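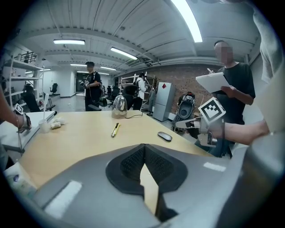
Home Papers Code Data People

July
Natália Pešek and Korkor Ansah, Hisirby

4. Tracking Several Hand-Held Grippers on a Shared Table

4.1 Problem

The planner described in Section 3 takes as input a trajectory for each gripper, expressed in a single table frame. When one operator works alone, the left and right tracks are easy to keep apart, as the two markers rarely come close to each other. With a second operator reaching in from the side, this no longer holds. Markers pass in front of one another, hands cover part of a marker, and a track that drops out for a moment may be picked up again under the wrong label. A swapped label is worse than a gap. The planner will skip a gap, but it will treat a swap as a very fast motion and try to follow it.

This section covers the software used to recover the tracks, which we call Perron. It runs offline on the recorded video and does not use the fingers or the hands as cues. In the head view of Figure 4, each of the operator's grippers carries a white cube with black square markers behind the fingers, and a third cube comes in from the left on the second operator's gripper. All pose estimates in this section are taken from markers of this kind.

Figure 4. Head view of the shared table, with three tracked grippers.
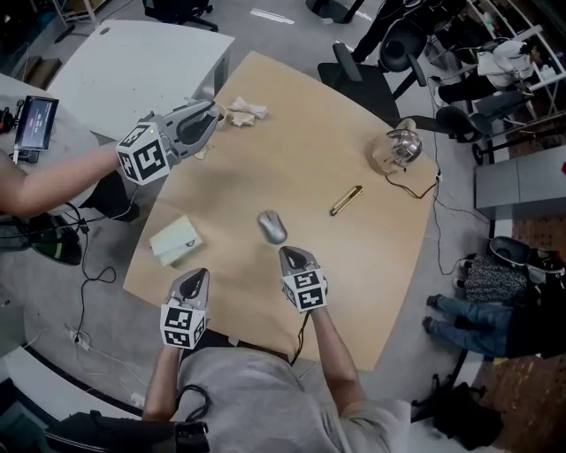
Perron works in three passes. The first detects marker corners in every image and solves for the pose of each visible face. Where more than one face of a cube is seen, the corners are pooled and a single pose is solved for the whole cube. Single-face solutions are kept, but both of the candidate poses are stored, as the flip between them is hard to settle from one image.

The second pass links poses over time. Each candidate is scored on marker identity, on the distance to the predicted position, and on the change in rotation. The prediction comes from a constant-velocity model with a window of 400 ms. Beyond that window the track is closed and a new one is opened. We tried longer windows and found that they joined tracks across regrasps, where the gripper had been set down and turned.

The third pass moves all tracks into the table frame. The head camera is never still, so its pose must be solved as well. Perron estimates it from fixed points on the table and the floor. Items on the table are left out of this step, even when they have not been touched for a long time. An early version used them, and every push of an object then appeared as a small jump of the camera. The mask that removes them is drawn once by hand and carried forward by Folteo, our labelling tool.

4.2 Time alignment

The gripper cameras and the head camera run on separate clocks. We align them by matching rotation speed, which is independent of the choice of frame. The offset is solved per recording and then held constant. Clock drift within a recording was too small to matter for the planner, and modelling it made the fit less stable on short recordings.

4.3 Label repair

After linking, Perron checks every pair of tracks that come within one cube width of each other. If exchanging the labels after the crossing lowers the total cost, the exchange is made and the segment is flagged. Flagged segments are shown in Folteo with both versions side by side. A person accepts one or rejects the pair.

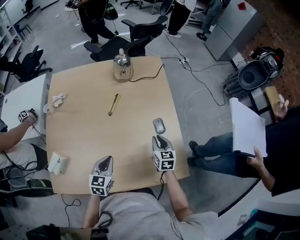
Why not give every cube its own marker set and skip the repair pass?

Each cube does have its own set. The errors come from misread markers at steep angles and from blur during fast reaches, where a face on one cube can decode as a face on another. Unique sets lower the rate of swaps but do not remove them, and the repair pass is cheap to run.

4.4 Results

We ran Perron on 2,000 segments recorded with two operators at one table. The repair pass flagged 488 of these for review. Most of the flags were raised while both operators were reaching for the same item. Segments in which one operator held still gave few flags, even when the cubes were close together.

We also ran Evance, our earlier tracker, on the same segments. Evance links poses by distance alone and has no repair pass. It lost fewer tracks than Perron, since it never closes one, but the tracks it kept were often joined to the wrong gripper after a crossing. The planner failed on many of them for the reason given in Section 4.1. All later experiments use the Perron tracks, with rejected segments removed before planning.

Contact the authors | Copyright Hisirby | Back to top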